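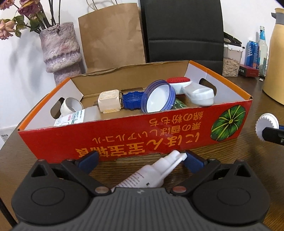 *Wiebke Wendt. Speaker notes, Barnance short film program, June*

**Opening (keep to one minute)**

- Subject of the talk: post-production of the television drama *Plallar*.
- Running time as broadcast: 50 minutes. First assembly ran much longer.
- Say early that I was the editor. Questions about casting go to the producers.

**1. Background**

The script was written as a stage play and reworked for television by Meinecke. The stage version has a single room and no scene breaks. Meinecke split it into 12 scenes and moved two of them outdoors. Most interiors were shot in Visolcombe in the order of the script, so the lead actor's beard grows at the right speed. Pickups were shot later and had to be matched by hand.

**2. Assembly**

- 305 setups logged. Go through the log sheet columns: scene, setup, take, lens, sound roll, director's note.
- Preferred takes were marked on set. We kept to them for dialogue and ignored them for reaction shots.
- Play clip A, kitchen argument, first assembly. No introduction needed.

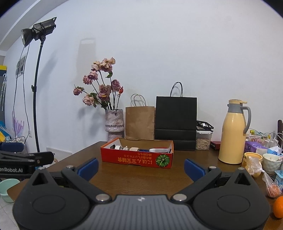
*Gripper with blue finger pads, tabletop between them.*

**3. Picture cut**

The kitchen argument was cut 6 times. Versions one to three follow whoever is speaking. From version four on, we stay with the daughter through her father's lines and let his voice run off screen. Play clip B, then clip A again if time allows.

Point out the join at the door. The sound of the latch comes ahead of the cut. The music cue that used to cover this join was dropped at the mix.

**4. Sound**

- Location sound used for nearly all interiors. The two outdoor scenes were re-recorded.
- Room tone: one long take per room. The hallway was missed, and its tone was built from pauses between lines.
- Dialogue was mixed before the music was delivered. Explain the effect on levels in the last scene.

**5. Questions**

Skip the grading slides if the session is running late. Clip C is the final scene without titles. House lights stay down until it ends.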